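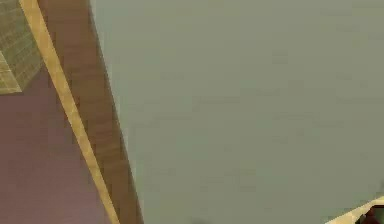

Ist ein Hundejahr wirklich so viel wie sieben Menschenjahre?

Die Siebener-Regel ist falsch, denn Hunde altern am Anfang sehr schnell und später langsamer, und große Hunde altern anders als kleine.

Trotzdem steht die Regel in Büchern, auf Futtertüten und auf Geburtstagskarten für Hunde. Bestimmt hat sie dir auch schon mal jemand erklärt, mit sehr sicherer Stimme. Frag beim nächsten Mal ruhig zurück: Woher weißt du das? Meistens kommt dann: »Das weiß doch jeder.« Das ist ein schwacher Beweis.

Prüfen wir die Regel also selbst. Dafür brauchst du nur das Einmaleins.

Ein Hund, der ein Jahr alt ist, wäre nach der Regel so alt wie ein siebenjähriges Kind. Siebenjährige verlieren gerade ihre Milchzähne. Ein Hund hat seine Milchzähne aber schon mit einem guten halben Jahr alle gewechselt. Und mit einem Jahr können viele Hündinnen bereits Junge bekommen. Mit sieben Jahren Mama werden? Da stimmt etwas nicht.

Jetzt das andere Ende. Manche kleinen Hunde werden 20 Jahre alt. Das ist selten, kommt aber vor. Nach der Regel wären das 140 Menschenjahre, und so alt ist nachweislich noch kein Mensch geworden. Die Regel passt also vorne nicht und hinten auch nicht.
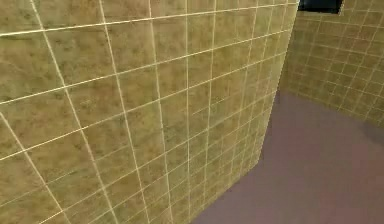
Eine Wand mit quadratischen Fliesen.

Was sagt die Forschung? Tierärztinnen und Tierärzte rechnen oft so: Das erste Hundejahr zählt so viel wie 15 Menschenjahre, das zweite noch einmal neun. Ein zweijähriger Hund wäre dann ungefähr so weit wie ein Mensch mit 24. Danach kommen pro Jahr vier bis fünf dazu, bei großen Hunden mehr.

Das klingt schon besser. Aber Vorsicht, auch das ist nur eine Faustregel. Ein Hund ist in manchen Dingen früh erwachsen und in anderen noch lange albern. Es gibt keinen Zähler im Hund, auf dem man die Menschenjahre ablesen könnte.

Und dann ist da die Sache mit der Größe. Eine Dogge, die deutlich mehr als 40 Kilo wiegt, gilt mit sieben oder acht Jahren als alt. Ein kleiner Terrier rennt in diesem Alter oft noch jedem Ball hinterher. Das ist merkwürdig, denn sonst leben große Tierarten meistens länger als kleine: Ein Elefant wird viel älter als eine Maus. Bei den Hunderassen ist es umgekehrt. Eine Vermutung lautet, dass große Hunde so schnell wachsen müssen, dass ihr Körper früher abgenutzt ist. Ganz geklärt ist das nicht, auch wenn manche Internetseite so tut. 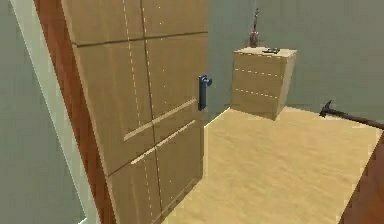 TIERWISSEN – NACHGEFRAGT

Wie erkennt man denn nun, ob ein Hund alt ist?

Viele schauen auf die graue Schnauze. Die ist ein Hinweis, mehr aber nicht. Manche Hunde werden schon mit drei oder vier Jahren grau, andere fast gar nicht. Meine Hündin Flelter hatte mit fünf einen weißen Bart und hat danach noch jahrelang Socken geklaut.

Auch die Zähne verraten nur bei Welpen das Alter ziemlich genau. Später hängt viel davon ab, was der Hund frisst und kaut und ob jemand die Zähne pflegt.

Wichtiger ist, wie es dem Hund geht. Steht er mühsam auf? Hört er dich schlechter? Trinkt er plötzlich viel mehr als früher? Dann sag einem Erwachsenen Bescheid, damit der Hund untersucht wird. »Der ist halt alt« ist nämlich auch so ein Satz, den man nicht einfach glauben sollte. Manchmal steckt eine Krankheit dahinter, die man behandeln kann.

Zum Nachrechnen: Wie alt wäre dein Hund oder der Hund von nebenan nach der Siebener-Regel? Und wie alt nach der Regel mit 15 und neun? Schreib beide Zahlen nebeneinander auf.

Text: Liya Mersha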